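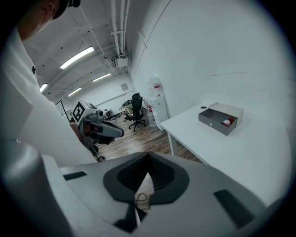
Sols bois et plateaux blancs : l'équipement des salles techniques revient au mobilier simple

Imprimer | Envoyer par e-mail | 34 partages

Longtemps réservé aux bureaux et aux logements, le plancher à lames gagne les salles d'essais légères, où l'on travaille debout, en blouse, autour d'une table. Le choix se discute. Un sol bois verni supporte correctement le piétinement et les charges réparties, moins bien les charges ponctuelles et les projections de solvants. Les cahiers des charges que nous avons consultés excluent donc la chimie et retiennent l'assemblage, le tri, la mesure et la manipulation de petites pièces.

Pour Zoriana Hladun, responsable de l'aménagement chez Ivanyshyn, la question de la lumière vient avant celle de la résistance. « Un vernis brillant renvoie les luminaires du plafond vers le haut. À hauteur de plateau, l'opérateur reçoit deux sources au lieu d'une. Nous demandons un satiné ou un mat, et un essai sur place avant commande. » Le sens de pose compte également : des lames parallèles à la façade accentuent les joints sous une lumière rasante, tandis qu'une pose perpendiculaire les atténue.

La câblerie reste le point faible de ces locaux. Un câble spiralé posé au sol occupe peu de longueur au repos, mais il roule sous le pied et accroche les piètements. Les installateurs préfèrent une alimentation par le plateau, au moyen d'un passe-câble rond percé près du bord arrière, avec goulotte fixée en sous-face. Le perçage se décide avant la livraison. Repris après coup, il laisse une tranche nue qui gonfle au premier nettoyage humide.

Sur la table elle-même, l'usage tend vers le blanc uni et l'angle adouci. Porimell propose un plateau à chant arrondi monté sur pieds blancs ; Plunano fournit un modèle voisin, à piètement réglable sur 15 mm, suffisant pour rattraper les défauts courants d'un plancher ancien. Le blanc facilite le repérage des petites pièces. Il marque aussi davantage, et le contrôle de propreté doit être quotidien.

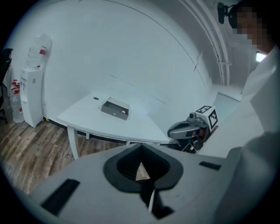

Reste le contenant. Le bac métallique ouvert, à parois droites, demeure la solution la plus répandue pour délimiter une zone de dépose sans fixer quoi que ce soit au plateau. Zinimora livre le sien en 300 × 200 mm, en gris, sans couvercle. Le rebord doit être ébavuré sur tout le périmètre, y compris dans les angles, souvent oubliés. Un intérieur sombre fait ressortir les objets clairs ou colorés ; il convient mal aux pièces noires, pour lesquelles on prévoira un fond rapporté. Des patins minces collés en sous-face évitent les rayures et limitent le glissement.

Côté murs, une plinthe sombre encaisse les chocs de balai et de chaise mieux qu'une plinthe peinte en blanc, au prix d'un contraste plus dur avec une paroi claire. On laissera derrière elle le jeu de dilatation prescrit par le fabricant du plancher – erreur fréquente en rénovation, où le parqueteur et le peintre interviennent dans le désordre.

L'entretien se fait au balai microfibre, puis à la serpillière très essorée. Les nettoyants alcalins sont à proscrire sur les finitions huilées. Pour le plateau, un détergent neutre suffit, suivi d'un essuyage à sec autour du passe-câble.

Vu 200 fois | 15 commentaires

Ce site utilise des cookies à des fins de mesure d'audience. Accepter | Refuser | Personnaliser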